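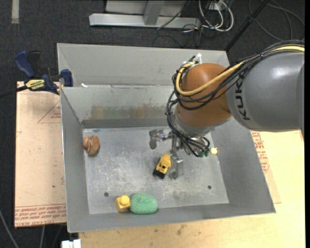 Plestotcombe 工具借用站 春季开站前安全检查表（带批注）

适用范围：主库房、充电角、磨刃台、后院梯子棚、借还柜台
检查月份：四月
检查人：Parveen Sikder，Ruben Verhoeven
复核：Magdalini Tsoukalas
表格编号：2317

结果写法：合格写“可”，要处理的写“改”，停用的写“停”。批注随便写，越具体越好，写不下就写到背面，录入的时候我会一起敲进来。去年那张表的批注只有三行，今年多了好多，我一边录一边高兴，请大家保持！（Parveen）

一、入口和通道

1.1 大门能从里面单手推开，不需要钥匙。
结果：可
批注：冬天门下沿会蹭地，刨过以后顺得很，一根手指就推得动。

1.2 主通道净宽不小于 1000 毫米，从柜台一直量到后门。
结果：改
批注：割草机那一段不够。割草机本身停得很规矩，是把手伸出来了。把手能折的都折起来，折不了的那台调个头，把手朝墙。调完重新量过，够了，地上贴了黄胶带。胶带贴到哪儿，东西就停到哪儿。（Ruben）

1.3 后门外两步之内没有堆放物。
结果：可
批注：雨水桶去年秋天挪走了，现在一开门就是亮堂堂的院子，真舒服。

1.4 门口地垫平整，边角不卷。
结果：改
批注：左边角卷了。翻面铺了一天还是卷，换新的。

1.5 应急灯按测试钮后亮，松手后灭。
结果：可
批注：柜台上方那盏比后门那盏暗一点，但写字看得清。下回测试记得先把百叶窗拉上，大白天测等于没测。

二、货架和收纳箱

2.1 Farthorpe 货架立柱垂直，底脚螺栓拧紧，靠墙一侧有固定件。
结果：可（B 排见批注）
批注：B 排第三根立柱底脚松了半圈，当场拧紧。拧完用手推横梁，整排纹丝不动，这套架子我是真喜欢，孔位整齐，加一层板只要几分钟。（Ruben）

2.2 重物放在腰部以下，每层限重标签看得清。
结果：改
批注：两台湿式切砖机又跑到第三层去了。我知道那一层刚好空着，但是搬下来的时候谁也不想让它从胸口高度往下滑。已经搬到最底层，上面改放防尘罩和护膝。顺便说，护膝放到眼睛高度以后，借的人一下子多了，太好了。（Parveen）

2.3 金属收纳箱：边口没有翻起的毛刺，焊缝或折边没有裂开，箱底没有锈穿。
结果：可
批注：箱底磨花、发白、有划痕都算正常使用痕迹，不用记。要摸的是边口。戴手套摸一圈，再把手套翻过来看有没有挂丝，这是 Magdalini 教的办法，比眼睛看灵多了。

2.4 塑料箱：提手没有裂纹，盖子扣得上。
结果：改
批注：装水管接头的那只提手裂了，里面的东西倒进备用箱，旧箱送回收。接头趁机按口径分了格，强烈建议去看一眼，漂亮极了。

2.5 箱外标签和箱内物品一致。
结果：改
批注：“凿子”那箱里有一半是开罐撬片。撬片单独装袋，标签重写。

三、手工具

3.1 锤、斧、镐：锤头不晃，木柄没有顺纹裂开，楔子在位。
结果：停（两件），其余可
批注：一把劈柴斧柄上有裂，从眼孔往下走，能塞进指甲。一把拔钉锤的头有松动。两件都挂了红牌，放进停用箱。斧柄我想自己换，库里有一根很直的白蜡木，换完请 Magdalini 看过再放回去。（Ruben）

3.2 錾子和冲子：尾端没有敲成蘑菇头。
结果：改
批注：最爱查这一项！蘑菇头磨掉以后，整支錾子像新买的一样。磨的时候戴护目镜加面罩，磨一会儿蘸一次水，颜色变蓝就是太热了。这次磨好一批，木托架上按宽窄排开，从左到右由窄到宽。

3.3 手锯：齿上有护套，锯把螺丝不松。
结果：可
批注：旧消防水带剪开做的护套比买的塑料条结实，不掉。剪的长度比锯条多出两指就行。

3.4 园艺工具共 52 件，逐件查柄、查接口、查刃。
结果：改
批注：数量对得上。大枝剪的缓冲胶垫老化，合拢时会夹到手指关节，垫片已订。铁锹柄上的细毛刺用砂纸顺着木纹打一遍，再擦一层亚麻籽油。擦油的布摊开晾在后院铁丝上，干透了再扔，千万不要揉成一团塞进垃圾桶，这种布会自己发热起火。这一条请念给每个新来帮忙的人听。（Parveen）

3.5 扳手和套筒：开口没有张开变形，棘轮换向顺畅。
结果：可
批注：有一只棘轮声音闷，拆开清掉了旧油脂，声音又脆了。拆之前拍张照，里面那颗小钢珠会跳。

四、电动工具

4.1 电源线外皮完整，入口处护套没有脱开，插头没有发黄或烧痕。
结果：停（一件），其余可
批注：砂带机的电线在护套根部露出了里层绝缘。不要缠胶布，整根换。送去 Kamrul Bhattacharjee 那里，他答应换完连同绝缘测试一起做，结果写在标签背面。

4.2 角磨机护罩装好、能锁住，辅助手柄随机。
结果：改
批注：有一台回来的时候没带辅助手柄。已经打电话，借用人在车后备箱里找到了，下次来还。手柄回来之前这台不外借。柜台归还单上加了一栏“手柄”，打勾才算还完。

4.3 切割片和磨片：在有效期内，没有缺口，标称转速不低于机器转速。
结果：改
批注：过期的片全部挑出，敲断再丢，免得有人从垃圾桶里捡回来觉得还能用。片要平放，放干燥的地方，别挂在钉子上。

4.4 开关松手即停；带锁定钮的，锁定后再扣一下能解除。
结果：可
批注：逐台试过，装片的都先卸片再试。曲线锯的开关有点涩，吹了灰就好。

4.5 排屑口和散热口没有堵塞。
结果：可
批注：用软毛刷加吸尘器，别用高压气往里吹，灰会吹进轴承。

五、充电角

5.1 充电器放在不燃的台面上，四周没有纸箱、抹布、木屑。
结果：改
批注：台面是水泥板，很好。但是台面底下塞了一摞说明书，已经搬到柜台抽屉，按字母排好了。我翻了半天，原来我们有那么多好东西的说明书！（Parveen）

5.2 Arner 充电器指示灯正常，外壳不烫手。
结果：可
批注：充了一小时后摸，微温。

5.3 电池外壳没有鼓包、裂缝、漏液痕迹，触点干净。
结果：停（一块）
批注：一块电池放在平桌面上会转圈，说明底面已经鼓了。放进户外的沙盒，下次跑回收点时带走。平桌面转一转这个办法又快又准，建议每次归还时都做。

5.4 关站以后不留充电。
结果：改
批注：加装了定时插座，17:30 断电。就算忘了拔也会断，但还是要拔。

六、梯子棚

6.1 梯脚胶垫齐全，花纹没有磨平。
结果：改
批注：Cha 牌三节伸缩梯右脚垫磨斜了，成对换，别只换一只。

6.2 踏棍不转、不弯，铆钉不松。
结果：可
批注：把梯子放平，从一头望过去，哪根弯了一眼就看出来。然后每根用手拧一下。Shahnaz Wanigasekara 第一次来帮忙就负责这一项，查得比我们谁都细，连贴纸底下的铆钉都没放过，太棒了！

6.3 人字梯撑杆能完全打开并锁住。
结果：可
批注：铰链上了干性润滑剂。别用机油，踏面上会沾到。

6.4 木梯不上漆，只用透明保护油。
结果：可
批注：又有人好心想捐一把刷了红漆的木梯。谢过了，没有收，漆下面有没有裂看不见。他很理解，后来改送了一箱夹具，夹具大受欢迎。

6.5 梯子横放，三个托点，最高的一把放最低的托架。
结果：可

七、磨刃台

7.1 砂轮与托架间隙不大于 2 毫米，护目屏透明、能调。
结果：改
批注：左边砂轮间隙大了，已断电调整，调完用手转一圈确认不碰。护目屏花得厉害，换了新的，装上以后简直像擦亮了眼睛。

7.2 砂轮敲击听声：清脆为好，发闷停用。
结果：可
批注：拆下来用螺丝刀木柄轻轻敲，四个方向各一下。带新人一起听，听过一次好轮子的声音就忘不掉。

7.3 不戴松手套，袖口扎好，长发束起，台边有提示牌。
结果：可
批注：提示牌字太小，Shahnaz 重写了一张，贴在开关正上方。

八、急救和消防

8.1 灭火器压力在绿区，插销和铅封完整，前面没有遮挡。
结果：改
批注：后门那只前面靠了一辆独轮车。独轮车已有新位置，墙上画了轮廓线。

8.2 急救箱：无菌纱布、绷带、胶布、洗眼液都在有效期内。
结果：改
批注：洗眼液六月到期，先买好备着。创可贴只剩最小号的，补大号和指关节型。

8.3 意外和险情登记本放在柜台，旁边有能写的笔。
结果：可
批注：本子里写“差一点就……”的条目多起来了，请继续写！1.2 那条割草机把手，就是有人绊了一下之后记在本子上的。

九、柜台借出

9.1 借电动工具前当面演示一次开关、锁定和换片。
结果：可
批注：演示时让借的人自己动手，我们站旁边。比念说明快，大家也爱试。

9.2 护目镜和耳罩随机借出，不另收费。
结果：可
批注：耳罩海绵可以拆洗，洗完晾干再装。旧海绵变硬就换。

9.3 归还的工具先进“待查”架，查过才上主架。
结果：改
批注：忙的时候待查架会满。C 排最下层清出来做第二个待查位，挂蓝牌。

待办

斧柄更换：Ruben
砂带机电线：Kamrul
大枝剪胶垫、伸缩梯脚垫、门口地垫：Parveen 下单
鼓包电池送回收点：谁开车去镇上谁带，带之前打电话问清楚收货时间
洗眼液和大号创可贴：Shahnaz
角磨机辅助手柄归位后改“可”：柜台当班的人

复核意见（Magdalini Tsoukalas）

逐条看过，抽查了货架、磨刃台和梯子棚，和表上写的一致。2.2 请在第三层横梁上也贴一张限重，现在只有立柱上有，站在正面看不到。3.1 换斧柄时楔子要打到底，多出来的锯平，再泡一夜油。停用箱请加锁扣，箱盖现在一掀就开。其余同意开站。

红牌用完了，抽屉里只剩绿牌和蓝牌，下单时一起买。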